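4.2 The open day at the Tanner store

6 min read | Print | E-mail this article

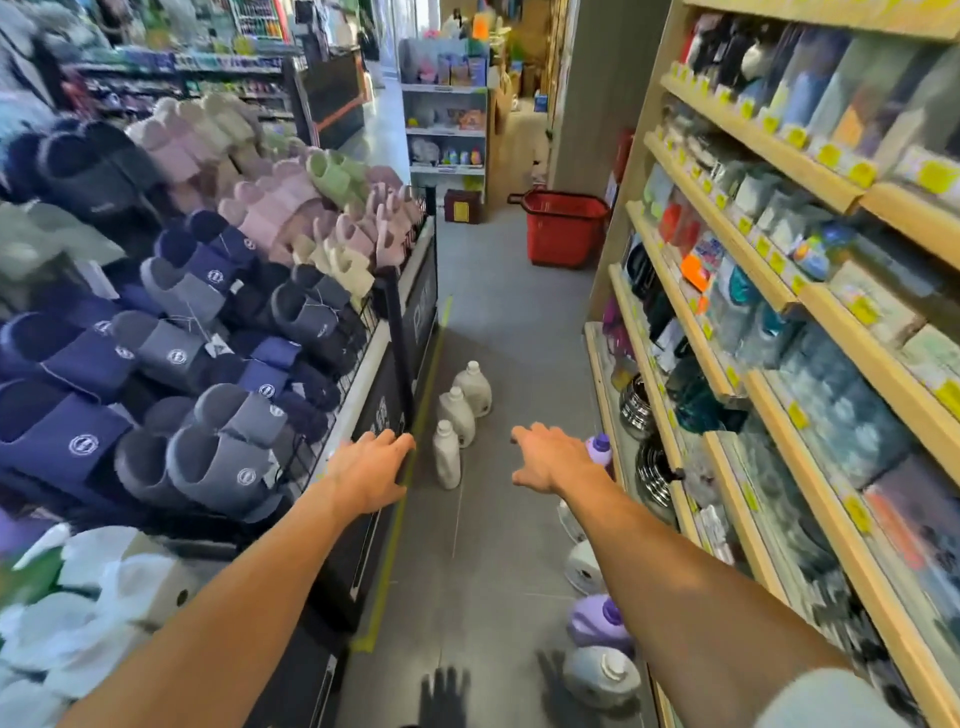 Figure 3. Bottles on the aisle floor beside the slipper bin, seen from head height.

Demonstrations are where robotics papers go to be humbled, and ours was no exception. The Clelaseck team showed its shelf-tidying system to the public on 2019-10-17, in a working store that had declined to close for the occasion. Attendance was 98, counting people who had come in for shampoo.

The aisle in Figure 3 was picked by Urs Schwaiger for its narrowness. White bottles with handles stand in a staggered line on gray tile, with more containers along the foot of the shelving and a heap of slides opposite. Our laboratory aisle at Brulmont had none of the slippers, and the planner had never met one.

We ran 14 trials in front of visitors. Two were stopped by Haruna Ebihara, who held the switch and takes a strict view of cookware. The most frequent question from the public was whether the system could find a matching pair in the bin. It could not, and we leave this to future work.

Shares: 2 | Comments: 14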